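Re-oiling a pale wooden table top

These notes cover a table top with an oil or hardwax oil finish. They do not apply to lacquer or varnish, which must be stripped before oil will take. If you don't know which finish you have, do the test in step 1 before buying anything.

Last revised 8 Apr 2025. The drying times were corrected after a letter from Ulla Pelkonen, who works in a colder shop than mine.

You will need

Clear oil for interior wood (I use Taltari; a tin covers several tables)
Abrasive sheets, 120, 180 and 240 grit
A cork sanding block
White non-scratch pads
Lint-free cotton cloths, at least six
Mild soap without added colour or scent
A metal bucket with a lid, half full of water

Step 1. Identify the finish

Put a drop of water on a part of the top that gets little use and leave it for ten minutes. On worn oil the drop flattens and the wood beneath it darkens. On lacquer it stays round and wipes away without trace. A well-kept oil finish can also hold the drop, so if the result is unclear, rub the underside with a cloth dampened with white spirit. Old wax will soften and leave a yellow mark on the cloth.
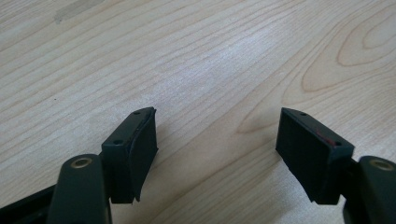
Do the test in two or three places. Wear is seldom even, and the side where people sit and write will usually fail well before the middle does. If only one side fails you still have to treat the whole top, as a patch of new oil on pale wood shows for months.

Step 2. Clean

Wash with soap and lukewarm water, wringing the cloth out well. Work along the grain and dry at once. Leave the top overnight. Wood sanded while damp clogs the paper and comes up furry.

Grey marks are often iron stains or dirt held in open grain. Washing removes the second kind. For iron stains, use oxalic acid at the strength given on the packet, with gloves and eye protection, then rinse twice.

Step 3. Check the surface in low light

Switch off the ceiling lights and set one lamp at the height of the top, shining across the grain. Get your eye down close to the wood. Scratches that run across the grain throw a shadow and need 120 grit. Those that run with it can usually start at 180.

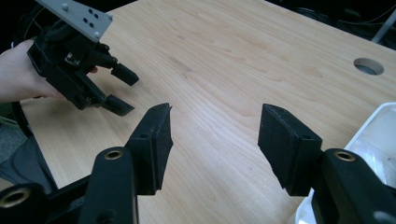 Pale top viewed at a low angle, with the grain running diagonally.

Mark each scratch with a soft pencil. The pencil also tells you when you have sanded enough - once the line has gone, stop.

Step 4. Sand

Sand by hand with the block, always along the grain, and keep the pressure even. Finish the whole top with one grit before moving to the next, and vacuum in between. Don't go past 240, or the wood will close up and take too little oil. On veneer leave out the 120 altogether. Periklis Tsakiris has gone through a veneered edge with three strokes of it.

Take care at edges and around any fitted hole. Lift out loose fittings first and put them somewhere safe.

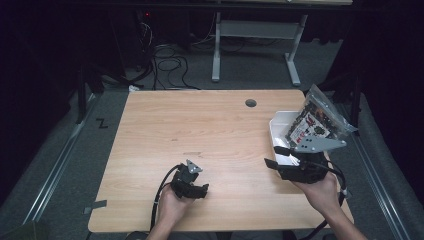 Step 5. Apply the oil

Stir the tin; don't shake it. Pour a small amount on the wood and spread it with a white pad until the surface is evenly wet. Wait 15 minutes, add more where it has soaked in dull, then wipe off everything that will come off. Oil left standing turns sticky.

Let the first coat dry for 24 hours at room temperature, or 48 in an unheated room. Rub lightly with a clean pad and repeat. Two coats are enough for a desk. A kitchen table should have three.

Step 6. Deal with the cloths

Oily cloths can catch fire on their own as they dry. Put them in the bucket of water straight away and close the lid. Don't leave them folded on the bench, even for a short break.

Step 7. Curing

Light use is fine after two days. Keep water, hot cups and table mats off the top for two weeks. Wipe spills at once during the first month, and re-oil when the drop test fails again.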